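In Defence of the Badly Folded Jacket

There is an opinion in our town, and I meet it often, that a person who cannot fold clothes properly is also not able to keep other things in order. I have heard it from teachers, from my mother-in-law and from the man who sells shirts near the bus station in Plunley. I would like to argue against it, with good will, as somebody who has tried to learn folding for many years and has become only a little better.

I grew up in a house where the ironing was done in the evening, after six, and where the cupboards were opened for guests. My grandmother used a piece of cardboard to fold every shirt to the same width. When I moved abroad I took this cardboard in my suitcase. I still have it, and I use it for shirts, where it works very well. It does not work for a jacket.

A jacket is a difficult thing. It has an inside and an outside that do not always want to move together. The lining slides one way, the sleeves go another, and the collar or the zip decides where the fold will finally be. If you fold a quilted jacket very flat, it opens again by itself after some minutes. If you press it, you harm the filling. All books about tidying which I have borrowed are strong on the subject of T-shirts and socks, and then they become rather short when they arrive at the coat.

My neighbour Ailsa Gunn gives a small course in household skills at the hall in Leckie, and I attended it in March. It cost 2 pounds each evening, tea included, and lasted a little more than one hour. She teaches that outer clothes should be laid on the bed first, on top of whatever is there, and looked at before anything is done. You find the seams. You find where the lining is thick. Only then you bring one side over. I thought this was a waste of time when I heard it, but I have changed my mind. The bed is the best table in the house. It is wide and soft, and a blanket or a quilt holds the cloth a little, so it does not slip away as it does on a polished surface. 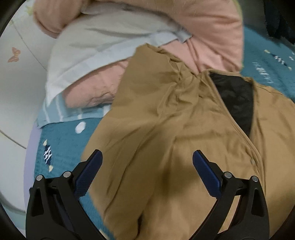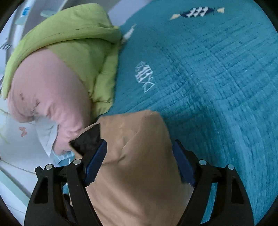 Tan cloth with a black part showing, and pink bedding or fabric near it, in both pictures.

I know that some readers will find such a bed untidy. Svend Kirkegaard, who wrote on this same page last winter, holds that bedding must be made first and clothes must be sorted afterwards, on a clear surface. He writes well and I respect his cupboards. But I believe he describes the work of a person with a spare room. In a small flat, the blankets and the jackets must share one place while they are being sorted, and the order of the tasks depends on who needs to sleep and when. I have sorted a whole winter's clothes at half past nine in the evening between two sleeping cats, and I cannot say it was done worse than in the morning.

There is also the question of how much exactness is useful. Ailsa allows around 30 seconds for a jacket. After this, she says, you are only moving the creases to another place. I have tested it on my own coats and I agree with her. The first three or four movements make the jacket smaller, and all the others are for our pride. A crease in a sleeve will fall out on the hanger or on the arm. A lining which shows a little at the opening does not do any damage to anybody.

I must be fair and say where the strict folders are right. When you pack for a journey, a flat jacket is better than a round one, and I have paid for my laziness at the station in Ginitz, where my case opened on the stairs. Wool should be folded with care because it remembers. And children should learn one good way of folding, so that they have something to depart from later.

What I do not accept is the moral part. In the village of Colell, where my wife was born, they have 1,573 inhabitants and, it seems to me, the same number of opinions about how a cupboard should look. Her aunt once refolded my jacket while I was still looking for the sleeve. She meant it kindly. I thanked her, and the next morning I put it on and it was a jacket again, with the same pockets and the same loose button.

So I continue to lay my clothes on the bed, look at them for a moment, and fold them in the modest way that I can. The cardboard stays with the shirts. This week I must still do the heavy coats, and the one with the hood I will leave for my wife.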